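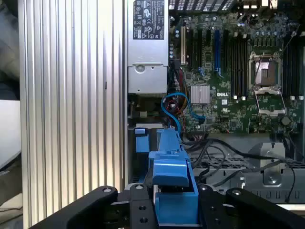
Figure 2. Workstation with the side cover removed. Power supply, expansion slots, memory slots and the open processor socket.

Section 2: Fitting the processor and memory

Read this section through once before you begin. It applies to the Dell workstations supplied through Pritis with the cover already released. If your machine still has its cover on, go back to Section 1.

Last changed 2025-11-08. The memory table that used to be at the end of this section has moved to the Prasertsri parts sheet.

You will need

A cross-head screwdriver
An anti-static wrist strap
Thermal paste
A lint-free cloth
The Skaletti tray, or any shallow dish for small parts
The processor and memory modules, still in their packaging

CAUTION: Switch off at the wall and take out the mains lead before touching anything inside the case. Hold the power button in for a few seconds afterwards to discharge what is left.

CAUTION: The power supply is a sealed unit. Do not undo its casing or push anything into its openings. The black label on it carries the safety markings and must stay in place.

2.1 Preparing the work area

1. Lay the workstation on its side on a firm, flat table with the open side facing up. A Sedholm bench mat is suitable. Carpet is not.

2. Clip the wrist strap to bare metal on the chassis. Do not clip it to the motherboard.

3. Find the processor socket. It lies between the two banks of black memory slots and has a silver bracket with a hinged metal frame and a lever.

4. Look for dust on the board and around the chipset heatsink, the finned silver block next to the printed DELL logo. Blow it away with short bursts from an air duster, keeping the nozzle well back from the socket.

2.2 Fitting the processor

Note: The contact area in the middle of the socket is easily damaged. Keep fingers, cloths and the air duster away from it. A damaged socket is not covered by the Pritis return terms.

1. Release the lever and lift it fully.

2. Raise the hinged frame until it stays up without being held.

3. Take the processor out of its packaging, holding it by two opposite edges.

4. Match the notches on the processor with those in the socket. Check the corner mark as well.

5. Lower the processor straight down and let go. It should sit level under its own weight. If it rocks, lift it out and look at the notches again – do not press on it.

6. Close the frame and bring the lever down until it catches. Some resistance is normal.

7. Apply a small amount of thermal paste to the centre of the processor and fit the cooler. Tighten the cooler screws a little at a time, working across the corners.

8. Plug in the cooler fan lead.

2.3 Fitting the memory

Memory goes in on both sides of the socket. Use matching modules, and fill the slots with white latches in the order given on the parts sheet.

1. Open the latches on the slots you intend to use.

2. Line up the gap in the module's lower edge with the ridge in the slot.

3. Press down evenly on both ends until the latches close. Run a finger along the top edge; it should be the same height all the way.

4. Leave unused slots empty, with their latches closed.

Note: Orders placed before January were packed with the modules in pairs, one pair to a bag. Later orders have them loose in a single tray.

2.4 Before closing the case

Check that no screws have been left on the board. They tend to roll in among the expansion slots, and a torch helps here. Expansion cards are dealt with in Section 3 – leave the blue, black and white slots alone for now.

Refit the cover, stand the machine upright and reconnect the mains lead. The first start after a memory change takes longer than usual and the screen may stay blank for a while. If nothing has appeared after 2 minutes, switch off, remove the lead and reseat the modules as in 2.3.

If the machine still does not start, see Fault code list, page 17.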